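Odaren workshop notes: Hicham Bennani on grippers and cloth
23rd August

Hicham Bennani began with rigid parts. His hand-held gripper, which he calls Lakness, was drawn up to pick brackets out of a tray, and it did that well enough by July. Cloth came next. "A bracket has one shape," he says. "A cloth has whatever shape you left it in, and a different one as soon as you touch it."

The fingers are plain black blocks, angled inwards at the tip. Bennani tried curved ones first and dropped them when they let the edge of a towel slide out under load. The wide opening is deliberate. A narrow jaw has to be lined up with a fold, and a wide one can take in the whole ridge and close on it. 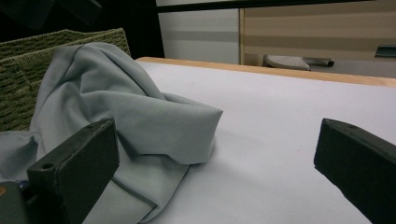 Lakness with the jaws open, cloth against the basket.

The fingers are on version 9. Most of the changes were to the bevel and the screw positions. "Version 4 was good, but you couldn't get a driver in without taking the housing off," he says. He prints the parts himself at the Istar shared workshop and keeps a log of every grasp, failed ones included. It stood at 1254 entries when we spoke.

His current exercise is moving cloth at a woven basket, using 2 grippers. One closes on a gathered section and the other works from the side. Bennani scores each attempt on whether the first grip holds while the second is brought in. Twill suits the flat fingers. Thin, slippery linings do not, and he has yet to settle on a pad material. 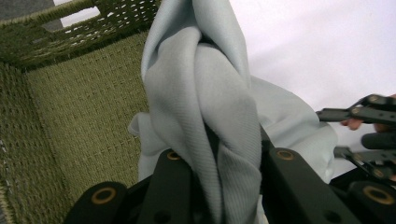
Ragab, who shares the bench at Istar, would have put money into force sensing before any more finger shapes, and said that a log of grasps with no pressure reading leaves out the figure you most want. Bennani accepts the point in part. "I'd like the reading," he says. "I'd also like the fingers to stop changing, so that the readings can be compared."

A load cell is on order. The mount for it has not been drawn.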